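Gakar Rooms, Unit 3 – October walk-through
Checklist with comments

Floor
Seams flat, no lifted edges: OK
Scuffs and specks: present, cosmetic only. Sweep before the next check.
Trip hazards on walking route: none noted
Grit under door mat: yes, shake out

Small white cabinet
Stands level, does not rock: OK
Drawer front shut when not in use: OK
Top surface clean: wipe down, sticky patch at back
Weight on top: keep to 3 kg or less. The limit is ours. The old Prosholm sheet gave no number.

Red basket
Sides and rim, cracks or sharp edges: none found
Handle, both attachment points: firm, slight play on one side – recheck next month
Contents: fruit only. No glass, no knives.
Position on cabinet: left half of the top is fine, as long as the base sits fully on the surface

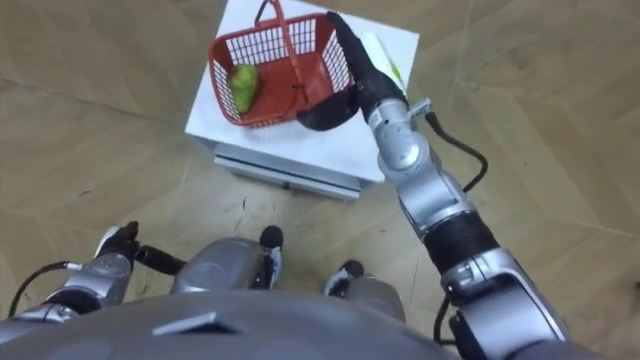 Red basket on the white cabinet, green fruit inside.
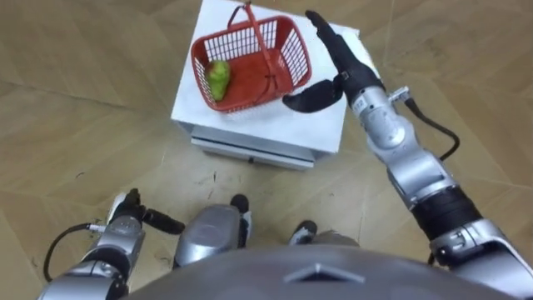

Kereama asked whether fruit could stay in the basket overnight, as the open sides let juice run onto the cabinet once something goes soft. Agreed. Anything soft or split goes out by 6 p.m., and the basket gets rinsed at the same time.

Fruit
Soft spots or broken skin: check by hand, both sides
Washed before serving: to be done at the sink, not in the basket
Stickers removed: OK

Supplies
Surface spray: almost 1000 ml left in the Dulteo bottle, enough for the month
Cloths: replace, the blue ones are worn through
Paper towels: OK

Open items
Cabinet top, sticky patch – work order 387
Basket handle, recheck
Blue cloths, reorder

Result: pass with comments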